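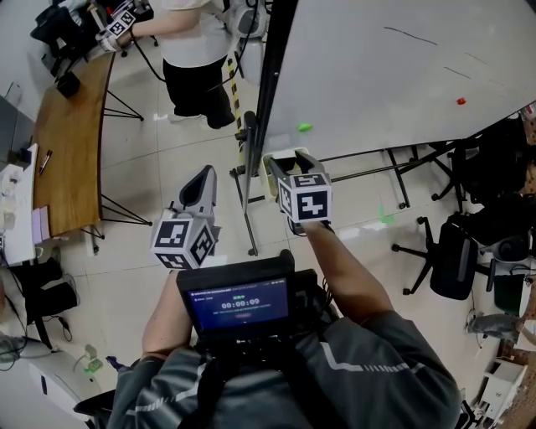
How do you pick between two hand-held grippers when both look fine on paper? We put the same tools in the same hands, gave everyone the same jobs and wrote down what they told us.

FOR RELEASE 11/22/21

Prendlow publishes its hand-held gripper comparison

We've been itching to share this one! Since September our small team at Prendlow has been trying out two jaw designs for hand-held grippers, the Nodulico and the Vidal, and the full write-up is ready to read from this morning.

I ran the sessions myself, so let me tell you how they went. We had 12 people, each working for up to 14 minutes at a stretch, picking up small things and putting them down again. No special training — just a quick hello, a go at opening and closing the jaws, and off they went (some of them far quicker than me, I'm sorry to say).

The Nodulico came out ahead on little, fiddly pieces. People liked how early they could feel the jaws meet. The Vidal did better on soft stuff, and almost everyone said it was kinder on the wrist. I went in with a favourite and came out a bit torn, if you want to know.

We looked at marker tracking too. Turning sharply at the wrist was still the weak spot for both designs, and we've put those results in with the good ones.

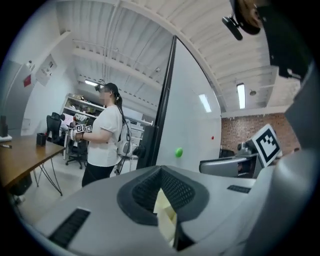 Dark textured jaw pad on a hand-held gripper, with a second gripper in use behind.

What's next? We're taking the comments to Clultlow, our workshop partner, who will be making a new set of pads with a slightly deeper slot. Then we'll run the same jobs all over again — and yes, I'll be having another go at beating my own score.

The write-up is free to read on the Prendlow website. If you'd like to try the grippers for yourself or borrow our task sheets, drop the press desk a line through the contact page.

ENDS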